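Drawer study: frequently asked questions

What is Vokundale?
A comparison of two ways of teaching a small arm to work a drawer it has never met. Tzu-hsuan Mak does the teaching, Ekrem Saraç does the sighing.
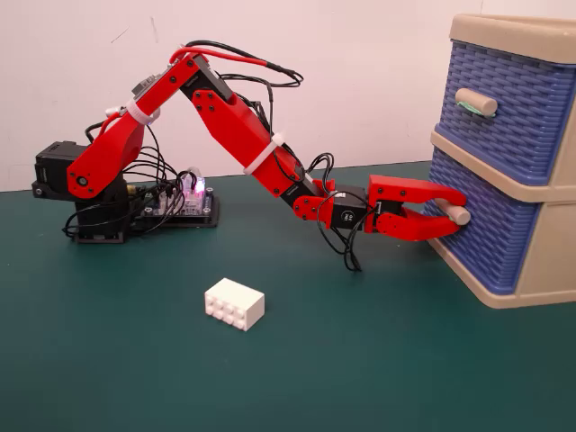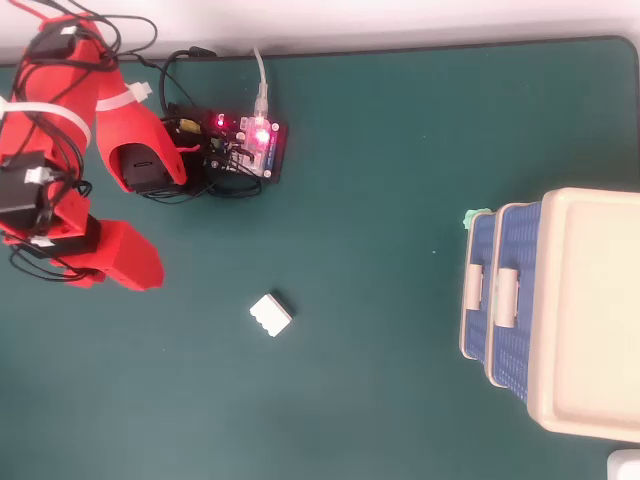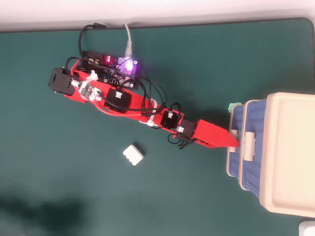
The red arm and the blue drawers.

How much practice did it get?
We recorded 563 demonstrations and kept 400. The rest taught it our bad habits – mostly Ekrem's.

Did the second method win?
Yes, by 17 points over the first, on drawers like ours. On taller units the gap closes, and we'd rather you read that bit too.

Why not just simulate it?
We did, 2,000 runs in Zulilow. Simulated drawers never stick.

Can I have the data?
Write to Tzu-hsuan. Wednesday is a good day.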